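Skundier is a plain-text word list for hyphenating Irkent place names. It has 2262 entries, one per line, sorted by the first letter only.

## Files

- `places.txt`: the main list
- `rivers.txt`: river and lake names, same format
- `skip.txt`: 5 names that must never be broken across lines

A hyphen marks each allowed break. Names with a real hyphen use `=` in its place, so check for that before you load the list into anything.

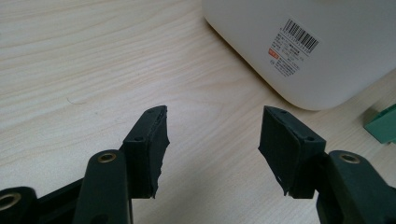 Haiyan Cui typed the first 600 entries from a printed gazetteer. Ghazala Tarar added the rest and fixed the vowel breaks. Lü is kept with its two dots; please don't change it to Lu or Lv.

## Known problems

- `rivers.txt` has 2 duplicate lines near the end.
- Old spellings are mixed in with new ones. Fengying Shao is sorting these out and hopes to finish in September.

Send corrections to Kaiwen Hao with the page where you found the name. Files must be UTF-8 with Unix line endings.

Last updated Aug 26, 2022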